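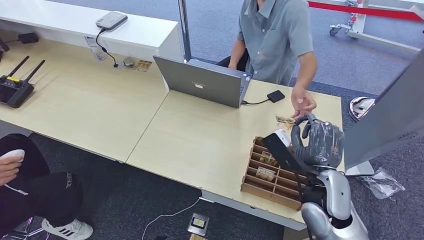 Reading time: 3 minutes

Handout 2: Index Cards and the Art of Taking Notes You Will Use Again

Welcome back, everyone, and thank you for the lively talk last time about notebooks. Several of you stayed behind to tell me about boxes in your parents' attics, and I enjoyed every one of those stories. This handout covers what we'll do in the second meeting, plus a little I never have time to say aloud.

What a card is for

A card holds one idea. I know that sounds stingy, and most people fight it for the first week or so — I certainly did, and my earliest cards are crammed to the corners with tiny handwriting I can no longer read. But once a card carries two ideas, you have to decide which one to file it under, and the other one is as good as lost.

Write the idea in a full sentence. "Rivers and tolls" meant a great deal to me on the afternoon I wrote it and means nothing to me now. "Towns upstream resented the toll because they paid it twice" would have saved me a trip back to the library.

Put the source in the top right corner, short form, with the page. Put your own thoughts on the back, or in a different color, so that in a year's time you won't mistake your guess for the author's finding. (Ask me sometime about my chapter on the Mostyn letters, and bring a cup of tea, as it's a long story.)

Filing

There are two schools here, and friendly people belong to both. One files by subject, with tabbed dividers. The other simply numbers the cards in the order they're written and keeps a separate index. Nerys Ruddock, who taught this course before me, was a firm numberer, and I've come around to her way after years of moving dividers back and forth. Try whichever suits your temper, but stay with it for at least 50 cards before you judge it.

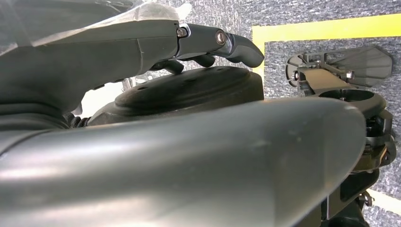 Exercise for next time

Choose one article from the reading packet, the shorter the better. Make up to ten cards from it, one idea each. Then put the article away, leave the cards overnight, and the next day write a single page using only the cards. Mark every spot where you wished you could peek at the original. Those spots show you what your cards are leaving out, and we'll go through them together in pairs.

Please don't type the cards this time, even if your handwriting is dreadful. Mine is too, and we'll all be very kind about it.

A word on supplies

Plain or ruled, any size you like, so long as they're all the same size. A pack of 100 will see you through to the end of August with some to spare.

Comments

Rhun Bevan
Can we use both sides if the quotation is a long one? Mine ran over by a line and a half.

puven_reader
I tried numbering and lost my index on the bus. Starting over with dividers!

Delyth
Is the packet the same one as last year's? My copy is missing the last two pages of the toll article.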